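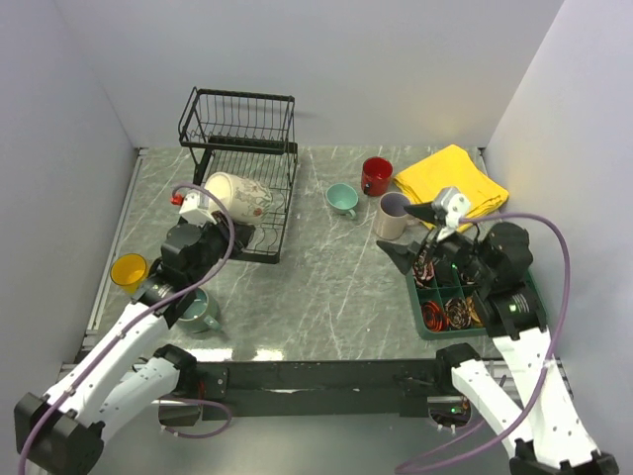

*Figure 4. Dish rack and folded cloth on a marble-patterned top.*

## 4. Installing the Under-Sink Unit

This section covers the Renham Larari 3216 water filter when it is fitted to a cold water line under a kitchen sink. For the wall-mounted version, use the separate sheet packed with the bracket. If you are replacing an older unit, remove it and cap its drain line before you begin.

### 4.1 Before you start

Check the contents of the box against the packing list. The tubing comes in two colors. Blue carries filtered water to the faucet, and white carries supply water to the filter.

You will need:

- An adjustable wrench
- A drill with a bit that suits your sink or countertop material
- A tubing cutter or a sharp utility knife
- A pencil and a tape measure
- A bucket and some old towels

Clear the cabinet and the area next to the sink. Move dishes, soap bottles and anything that could be knocked into the basin.

**CAUTION:** Connect the unit to the cold line only. Water above 105 °F will soften the seals in the filter head and void the warranty.

**CAUTION:** Do not connect the unit to a line that carries untreated well water. Have the water tested first and follow the advice of the laboratory.

### 4.2 Choosing a position

The filter head hangs from the bracket and the cartridge drops down from it. Leave enough room below the cartridge to twist it and pull it free. Most people mount the bracket on the side wall of the cabinet, close to the front, where it can be reached without kneeling.

1. Hold the bracket against the cabinet wall with the arrow pointing up.
2. Check that the cabinet door closes without touching the filter head.
3. Measure from the bottom of the bracket to the cabinet floor. The distance must be at least 18 inches.
4. Mark the two screw holes with a pencil.
5. Drill shallow pilot holes and drive in the screws supplied. Stop when the bracket is snug.

*Note:* The supplied screws are for wood and particleboard. If the cabinet is metal, buy self-tapping screws of the same diameter.

### 4.3 Fitting the faucet

The small faucet can go in a spare sink hole, such as one made for a soap dispenser. If there is no spare hole, one must be drilled. Stone, enamel and porcelain chip easily, and we suggest leaving these to an installer.

1. Slide the base ring and rubber washer onto the faucet stem.
2. Lower the stem through the hole.
3. From below, fit the plastic washer, then the metal washer, then the nut.
4. Turn the spout to face the basin.
5. Tighten the nut by hand, then give it a half turn with the wrench.
6. Push the blue tubing into the fitting at the bottom of the stem until it stops. Pull gently to confirm that it holds.

### 4.4 Connecting the supply

1. Close the cold water shutoff valve under the sink.
2. Open the cold tap on the main faucet to release the pressure. Leave it open.
3. Put the bucket under the valve. A small amount of water will run out of the line when you loosen it.
4. Unscrew the cold supply hose from the valve.
5. Screw the feed adapter onto the valve, then screw the supply hose onto the adapter.
6. Cut the white tubing to length. Make a square cut. A slanted end will leak.
7. Push one end of the white tubing into the adapter and the other into the port marked IN.
8. Push the free end of the blue tubing into the port marked OUT.

*Note:* Avoid tight bends. If the tubing kinks, cut out the damaged piece and join the ends with the straight coupler in the parts bag.

If the shutoff valve will not close fully, stop and close the main valve for the house. Old valves should be replaced before the filter goes in. The Chisholm adapter is sold separately for valves with compression threads.

### 4.5 Fitting the cartridge and flushing

1. Wash your hands. Remove the cartridge from its wrapper and take off the cap.
2. Line up the mark on the cartridge with the mark on the filter head.
3. Push up and turn to the right until the cartridge clicks.
4. Close the cold tap on the main faucet.
5. Open the shutoff valve slowly and look at each joint.
6. Open the filter faucet. Air will sputter out at first.
7. Let the water run for 20 minutes, then close the faucet.
8. Dry every joint with a towel and check again after an hour.

The first water may look gray from fine carbon dust. Use it on house plants or let it go down the drain. Do not drink it or use it for ice. 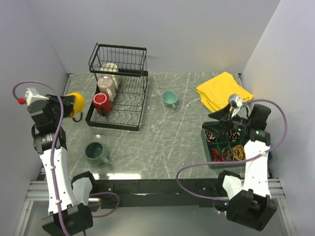 Can I wash the cartridge and put it back?

The cartridge is a sealed part and cannot be cleaned. Replace it when the flow slows down or when the indicator on the filter head turns red.

### 4.6 If something is wrong

| Problem | What to do |
|---|---|
| Drip at a push fitting | Close the valve, release the tubing, recut the end square and push it in again |
| Drip at the adapter | Check that the rubber washer is flat, then tighten a quarter turn |
| Slow flow from a new cartridge | Look for kinks and make sure the shutoff valve is fully open |
| Cloudy water that clears in the glass | Trapped air. It should pass within a few days |
| Faucet drips after closing | Wait a minute for the spout to drain. If it continues, replace the faucet valve |
| Cartridge will not click | Remove the cartridge and check that the cap is off and the O-ring is seated |

**CAUTION:** Do not use plumber's grease, cooking oil or petroleum jelly on the O-ring. Wet it with clean water only.

### 4.7 Leaving the unit unused

If the home will be empty for more than a week, close the shutoff valve and open the filter faucet to release the pressure. When you come back, open the valve and run the filter for five minutes before drinking.

In an unheated cabin, remove the cartridge before the first freeze. In most northern areas this means well before December. Empty the filter head, disconnect both lines and let them drain into the bucket. Throw away any cartridge that has frozen, even if the housing shows no crack.

### 4.8 Records and service

Write the installation date on the label supplied and stick it inside the cabinet door. Keep the serial number with your receipt. Replacement tubing and O-rings are listed under their part numbers in Section 7.

Questions about this section can be sent to Ysaline Guillot, Product Support, Renham. Please include the serial number and the type of shutoff valve.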